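Where Does the Water Go? How Things Dry
A guide for young readers from the Hustgate Museum of Everyday Science
Reading level: ages 8 to 11

Every day, water disappears. A puddle on the playground is there at morning recess and gone by the afternoon. A wet footprint on a warm sidewalk shrinks from the edges until no mark remains. Hair dries, paint dries, and so do dishes, dogs and swimsuits.

The water has not been destroyed. It has moved into the air, in a form that people cannot see. Scientists call this change evaporation. This guide explains how evaporation happens, why it is sometimes fast and sometimes slow, and how people have used it for a very long time.

Words to know

Evaporation: the change from a liquid to a gas at the surface of the liquid.
Water vapor: water in the form of a gas. It has no color and no smell.
Molecule: the smallest piece of water that is still water.
Humidity: the amount of water vapor in the air.
Condensation: the change from a gas back to a liquid.

Water is made of very small pieces

Water looks smooth, but it is made of molecules. They are much too small to see, even with the microscope in a school classroom. One drop of water contains more molecules than a person could count in a lifetime.

The molecules in a liquid are always moving. They slide past each other, bump together and pull on their neighbors. Some are moving slowly and some are moving fast. When a fast molecule happens to be at the surface, it may have enough energy to break away from the others and fly off into the air. It is then water vapor.

A moment later another molecule leaves, and then another. Some molecules from the air also fall back into the water. If more leave than return, the amount of liquid grows smaller, and the object is drying.

Water does not need to boil in order to evaporate. When water boils, bubbles of vapor form all through the liquid. When water evaporates, the change takes place only at the surface, and it can happen on a cool day as well as a hot one.

Four things that change how fast something dries

1. Heat
Heat makes molecules move faster. When the molecules in a puddle are moving faster, more of them have enough energy to escape. A puddle in the sun will usually dry before a puddle of the same size in the shade.

2. Moving air
As water evaporates, the air just above it fills with vapor. If that air stays where it is, many molecules return to the liquid. Wind carries the damp air away and brings drier air in its place. A breezy day is a good day for laundry, even when it is chilly.

3. Dry air
Air that already holds a great deal of water vapor is called humid air. Wet things dry slowly in it. This is why a bathroom can stay damp for a long time after a shower if the door and window are shut.

4. Surface
Evaporation happens at the surface, so more surface means faster drying. A cup of water left on a shelf may take many days to dry up. The same water poured onto a wide tray will be gone much sooner. A towel left in a heap has most of its surface hidden inside the heap, and a towel hung up has both sides open to the air.

Cloth is a special case. It is made of threads, and the threads are made of fibers with small spaces between them. Water is pulled into these spaces in the same way that it climbs up a paper towel dipped in a glass. Some towels are woven with a pattern of raised lines and hollows, called a waffle weave. The raised lines and hollows give the cloth more surface than a flat sheet of the same size. 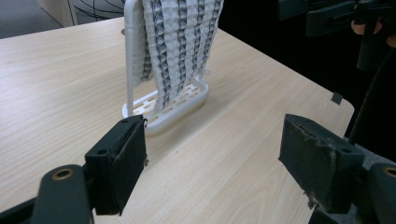 Why wet skin feels cold

Most people have climbed out of a swimming pool on a warm day and started to shiver. The air has not become colder. The water on the skin is evaporating, and the molecules that leave are the fastest ones, which carry the most energy. The slower molecules stay behind, so the water left on the skin becomes cooler, and it takes heat from the body.

The human body makes use of this. When a person runs or plays hard, the skin produces sweat. As the sweat evaporates, it carries heat away. On a humid day sweat evaporates slowly, and the same game of tag can feel much hotter.

Dogs do not sweat over most of their bodies. They pant, and water evaporates from the tongue and mouth.

Drying in the past

People dried things long before they understood molecules. Grain was spread in the sun so that it would not rot. Fish was hung on wooden racks beside the sea. Apples were cut into rings and threaded on string. Food with very little water in it keeps for a long time, as the tiny living things that spoil food need water to grow.

The oldest item in the museum's drying collection is a household notebook from the village of Plomska, begun in 1621. The family who kept it wrote down how they dried peas, herbs and linen. One page gives this advice: "Hang the great sheets when the wind is from the hill, and bring them in before the dew." The writer knew that wind helps sheets to dry and that evening air can make them damp again.

In the town of Pratstead, clean cloth was once stretched on wooden frames in an open field. The frames held the wet cloth tight so that it would dry flat. A long green near the river is still called the Drying Ground, and families use it today for picnics and ball games.

Salt can also be made by drying. Seawater is let into wide, shallow ponds. The sun and the wind remove the water, and the salt stays behind. Only the water evaporates. Anyone who has let a salty puddle dry on a dark rock may have noticed the white crust it leaves.

Where the water goes next

Water vapor does not stay in one place. It mixes with the air and may travel a long way. When the air cools, the molecules slow down and gather together again. This is condensation, and it is the opposite of evaporation. Condensation makes the drops on the outside of a cold glass, the fog on a bathroom mirror and the dew on the grass.

High in the sky, condensation makes clouds. The drops in a cloud may join together until they are heavy enough to fall as rain or, in cold weather, as snow. The rain fills rivers, lakes and playground puddles, and the water begins to evaporate again. This journey is called the water cycle.

An activity: the three-sock test

This activity works best on a day when an adult can help at the start. It may be done at home or at school.

You will need:
three cotton socks of the same size
a bowl of tap water
two clothespins and a piece of string
a plate
paper and a pencil

What to do:
Step 1. Place all three socks in the bowl until they are wet all the way through.
Step 2. Squeeze each sock gently over the sink until it stops dripping.
Step 3. Ask an adult to put up the string in a place with moving air. Hang one sock flat.
Step 4. Fold the second sock in half and then in half again, and pin it next to the first.
Step 5. Roll the third sock into a ball and set it on the plate.
Step 6. Touch each sock once an hour and write down whether it feels wet, damp or dry. Feel the middle of the folded sock and the inside of the ball.

Before you begin, write down which sock you expect to dry first. A scientist calls this a prediction. A prediction that does not match the result is still useful, and it should be left on the page.

Yara Moussa's class at Kinnear School tried the test in June, beginning at 9 in the morning. The flat sock was dry by lunch. The folded sock felt dry on the outside but was damp in the middle. The sock on the plate was still wet when the buses came, and it stayed there until the next day, when it had begun to smell. The class then repeated the test beside an open window and wrote down a second set of results to compare with the first.

Questions children have sent to the museum

Can ice evaporate?
Ice can change directly into water vapor without melting first. This is called sublimation. It is one reason that old ice cubes in a freezer become smaller. Wet clothes that freeze on an outdoor line can also dry this way, although it takes a long time.

Why does a damp towel smell?
Very small living things called bacteria grow well in damp cloth. They produce the smell. A towel that is spread out after use dries sooner and gives them less time to grow.

Do all liquids evaporate at the same speed?
No. Rubbing alcohol evaporates more quickly than water, and cooking oil hardly evaporates at all. Children should not test rubbing alcohol without an adult.

Is there water vapor in a desert?
Yes. There is usually less of it than in other places, but the air near the ground is never completely without water.

Visiting the museum

The Drying and Weather Room is on the ground floor. School groups of up to 70 children may visit on any weekday except Monday. Teachers should write to Bjartur Riis in the Learning Office to arrange a time. Printed copies of this guide are available at the front desk, and a large-print copy may be borrowed during a visit.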